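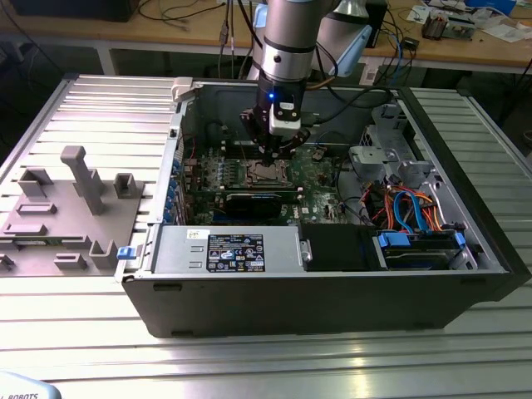 What's Really Inside a Computer?

People say a computer is "like a brain". Is it? A brain doesn't come with a power supply and a graphics card. Take the side off a desktop tower and you'll find parts, and each part has a fairly ordinary job.

The motherboard

This is the big flat board in the middle. Ours is green, but the colour doesn't make it any faster, whatever you've heard. All the other parts connect to it, and thin metal tracks carry signals from one place to another.

The processor, or CPU

This chip follows instructions, one tiny step after another. It sits in a socket, held down by a metal bracket. Is it clever? Not really. It adds, compares and moves numbers at enormous speed. It also gets hot, so it needs a cooler on top before anybody switches the computer on.

The graphics card

It works out what to show on your screen. Adverts will tell you that a dearer card makes you better at games. We're doubtful – practice is cheaper. The card plugs into a long slot on the motherboard.

The power supply

The silver box with the label changes electricity from the wall into the kind the parts can use. A label might say 350 watts, but that's the most it can give, so don't believe anyone who says the computer always uses that much. Never open this box, even when it's unplugged. It can still hold a dangerous charge.

The drives

Your drawings, photos and homework are kept on these. They sit in metal cages or slide in on sleds. Blue cables called SATA cables can carry the data, though they come in red, black and other colours too.

Why so many wires?

Some carry power and some carry data. It looks like a mess, and sometimes it is a mess! Tidy cables do let air move more easily. Will tidying them turn an old computer into a new one? No.

Want to look for yourself?

Ask an adult for an old computer that isn't needed any more. Have them unplug it and take off the side panel. Look for the motherboard first, then follow one cable from end to end.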